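The first thing Ratih Osman does when I come through the door is move a chair out of my way, and the second thing is apologize for the state of the flowers. They look fine to me, I tell her. She shakes her head, laughs, and says they looked fine to her too until she saw them in a Flestiton customer's hallway, where a visiting aunt had picked one up and put it right back down again.

"That was my whole education, that aunt," she says. "She didn't say a word. She just set it down, very gently, the way you'd put back something in a shop that costs too much or too little."

Ratih has been arranging artificial flowers for a living for 5 years now, first out of her apartment in Norberg and then, when the boxes had taken over the bathtub, with her business partner Krishnamoorthy Joseph, who used to sell window blinds and still talks about light the way other people talk about food. Flestiton is the name over their orders, a word that Krishnamoorthy made up on a bus and that Ratih has never entirely forgiven him for. Last year they sent out 2,000 arrangements, most of them to waiting rooms, hotel lobbies and people whose cats eat everything green.

I had expected to talk about silk and wire, and we did get there, but Ratih wanted to start with tables. She has strong feelings about them. "You can't arrange on a dark table," she told me. "You lose the stems. A pale green stem on brown wood, where is it? You're feeling about for it like your glasses in the morning. Give me white, give me something I can wipe, and please give me a round edge, because I lean. I lean all day long. My first table had corners and I had a bruise on my hip from January until May."

Krishnamoorthy, who had been pretending to read the mail, put in that a shiny top bothers some people. It throws the light back up under the petals, and pink in particular goes a bit sugary. Ratih waved this away. She likes the light coming from underneath, she said, and anyway most of her customers set their flowers down on something shiny at home — a piano, a kitchen counter, the top of a glass cabinet — so she might as well see the worst of it before they do.

The way she works is slower than I'd imagined. A bunch comes out of its wrapping flat, with all the heads facing one direction, and she lets it lie on the table for a good while before she touches it. Then she opens it from the outside in, bending each stem a little farther down than feels natural, so that the bend is hidden by the rim of the vase. She never cuts anything on the first day. "Fake stems don't grow back," she said, and then thought about it. "Well, neither do real ones, once you've cut them, but real ones forgive you in a week by dying. These stay wrong for as long as the customer stays alive."

I asked about pink, as there is so much of it in her orders. She sighed and said that she had fought pink for 2 years. She'd wanted to do rusty oranges and a gray-blue thistle she was very proud of, and she sold 4 of the thistles, one to her mother. Then a dentist in Peronness asked for pink all the way through the building, front desk to recovery room, and Ratih drove over to fit them herself and stayed the whole afternoon because people kept coming up to talk to her. A man told her about his wife's garden. A little boy wanted to know if they were asleep.

"So I gave up being clever about it," she said. "People are kind to pink flowers. They put them down carefully. You watch someone lay a pink bunch on a table and then watch them do it with a fern, it's a different hand altogether."

They buy most of their stems from Memon, and Krishnamoorthy does the sorting when a delivery comes in, generally before seven in the morning, when he says the color is easiest to judge.
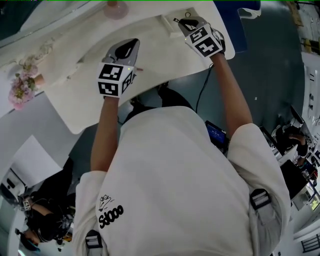 "He holds two bunches up at the window and asks me which is warmer," Ratih said, "and I haven't had my coffee, so I say the left one. I always say the left one. He writes it down anyway."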